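# Brellville bakes to a formula, and the formula has gaps

Brellville, Oct 29, 2020

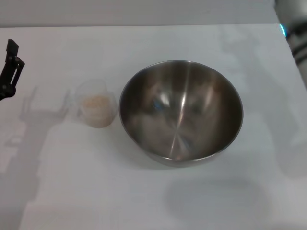 Brellville's school kitchens will switch to a single "measured start" breakfast recipe in February, under a plan the district says will cut food waste and put an end to uneven portions. The district has so far offered very little to show that it will do either. The method asks kitchen staff to put the dry ingredient in a measuring cup before anything goes in the bowl, then tip it in and add liquid. A clear plastic cup with something pale and grainy in it, standing next to an empty steel mixing bowl, is about as complicated as the first step gets. Plenty of cooks in town will say they have worked that way for years without a district plan.

The recipe comes from Tenex, a catering consultancy based in Drorolell, which was hired over the summer to look at breakfast service. Its report runs to 60 pages. Only two of them deal with how much food is thrown away now, and neither says how the waste was weighed or on which mornings. Asked for the underlying numbers, the district said they were "part of the working papers" and would not be released.

Portion size is the other selling point. The report claims that staff who pour by eye serve too much on some days and too little on others. That may well be so. But a cup is only as good as the line it is filled to, and the recipe sheet sent to kitchens gives one amount for oats and the same amount for rice, with no word on why two grains that cook so differently should be treated alike. It does not say whether the cup should be leveled off or shaken down, either.

Two schools tried the method this fall. The district calls the trial a success. Its summary of the results is a single paragraph long, mentions that the staff "responded positively," and leaves out what the children ate and what they left on their trays.

Parents at the Nakajima Street school, one of the pair, were told about the trial in a newsletter after it had ended. The school said no complaints had been received.

The plan would stay in place until 2024, when the Tenex contract is due to run out. The district has not said what the contract costs, or how much less waste there would have to be for the change to count as having worked. A public meeting has been promised before the February start. No date has been set.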